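Write the stop rule before the pick list

Most of the cell procedures I get asked to review are well written for the part where things go right. They list the parts in order, they give the speeds, and they say which program to load. Then the page about stopping is half a paragraph copied from the last job. I think we have this backward, and I think teams that take apart used electronics with robot arms ought to fix it first.

My own bias should be on the table. I spent ten years writing work instructions for people before I wrote any for machines, and I still believe a procedure is mostly a way of agreeing in advance when to quit. A person taking a drive out of an old computer knows when a cable is snagged. They feel it and they let go. An arm will keep pulling until it reaches whatever force limit someone typed in, and in my experience that number was typed in on the first day and never looked at again.

At Plandberg, Shirley Nuttall asked us to go through the stop events for one disassembly job over a single August. There were 28 of them. The log gave a time and a fault code for each. It did not say what the gripper was holding, or whether a wire was under tension, or who decided to restart. Shirley's view was that the log met the requirement as written, and she was right about that. My view is that the requirement was poor.

What a good rule would say

Carol Rowbotham and I have argued about this for a long time. She wants one general standard for the whole floor, short enough to post on a wall. I would like that too, but I don't think it can carry the load. A rule such as "do not apply force to a connected part" sounds fine until somebody has to say what counts as connected. Is a drive connected if the data cable is out and the power cable is in? The operator on a Friday night shift should not have to settle that.

So I would ask for three things in writing for each type of product. First, the order in which cables come free, with the name of the person who approved it. Second, a force limit for each part, set from trials on that part. Third, a restart rule that sends someone to look at the work with their own eyes before the arm moves again. The wall poster can point to those pages.

The objection I hear most is cost. Cristóvão Guerreiro put it to me this way: every model that comes in is a little different, and if each one needs its own sheet, the sheets will take longer than the work. He has a point. Tuvon handled it by grouping cases by layout, and that seems sensible to me. Two desktops with the power supply and the drive cage in the same places can share a sheet, whatever the sticker on the front says. A small office machine with everything stacked on one bracket cannot.

I would also keep the written sheet next to a real open case when it gets approved. People sign off on drawings that leave out the wiring, and the wiring is where the trouble is.

An open Dell desktop on its side, with the gripper over the case: 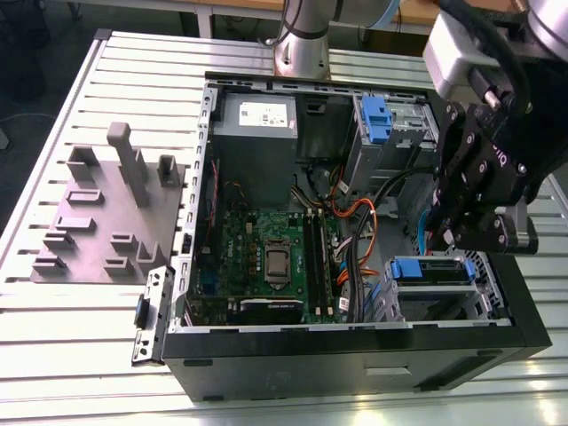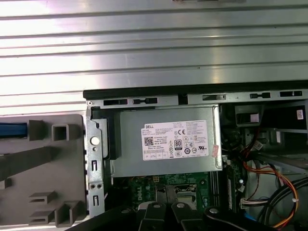

Who gets to change it

The last part of this is less technical. At Jurell, any technician could edit a force limit from the pendant, and the change was saved with no name against it. Callum Penrose found this when a limit didn't match the sheet and no one could tell him which of the two was correct. The fix was dull. Changes now need a name and a reason, and the old value stays in the record.

Some technicians disliked it, and I understand why. They know the machine better than whoever wrote the sheet, and a form slows them down in the middle of a job. I would still keep the form. I would also let the same technicians propose changes and have somebody answer them by the next shift, which is a duty most procedures never put on the engineer.

Kelly Sowerby has asked me to turn this into a template, and I've started one. It has a page and a half on stopping so far, and the pick list is still blank.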